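Weekend Housekeeper, Skulleck House, Loltstead

Skulleck House is a guest house with seven bedrooms, two staircases and one boiler, which has opinions. We are looking for a weekend housekeeper to start in April, our last one having left to get married, a reason we could hardly argue with.

The hours are 20 a week, mostly mornings. You will change beds, clean bathrooms, lay the breakfast tables and find single socks, which we keep for a month and then stop pretending anyone will ring for. Some lifting is involved. So is some listening, as our regulars like to talk on the landing – usually when you are holding a full bin bag. 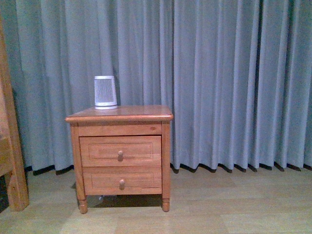

Experience would be nice but we can teach you the job. We can't teach you to get up, so please be someone who already does. You will need your own way of getting here, the Drummond bus having a relaxed view of its timetable before eight.

Pay is £178 a weekend, with breakfast included. Kojo cooks it and will notice if you leave the mushrooms.

To apply, write a few lines to Tetteh Antwi at the house, telling us where you have worked and when you could start. A CV is fine, but please keep it to two pages. Letters should reach us by 2022-03-11. We reply to everyone, though not always quickly.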